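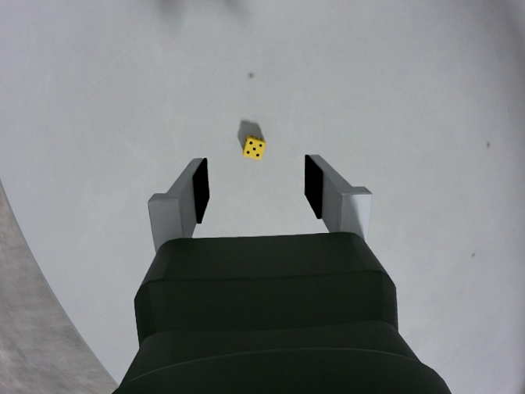

From: Wissam Obeidat
To: Prollham Tabletop list
Date: 17 Apr 2025
Subject: Re: Dice games for the library evening

Angus Pryor wrote:
> We have the back room at the library again, and I would like to open
> with something that needs no board and no rules sheet. Last time we
> lost half the evening to setup. Any favorites? It should work for
> kids and for people who wander in late.

Angus, yes, please play Pig! One die, any number of players, and you can teach it while people are still taking their coats off. You roll as often as you like and add up the points, but a 1 wipes out everything from that turn and passes the die on. First to 100 wins.

My nieces and I played it all through February and we still argue about when to stop. I used to bank at 14, which felt very sensible and lost me a lot of games. The usual advice is to hold at 20, and I've come around to it (mostly - if somebody is sitting on 90-something I just keep rolling and hope).

For latecomers, start them on the lowest score at the table. It keeps them in it and the kids thought that was fair.

I can bring pencils and scrap paper. Does anyone still have the felt trays? Those tables are so loud!

Wissam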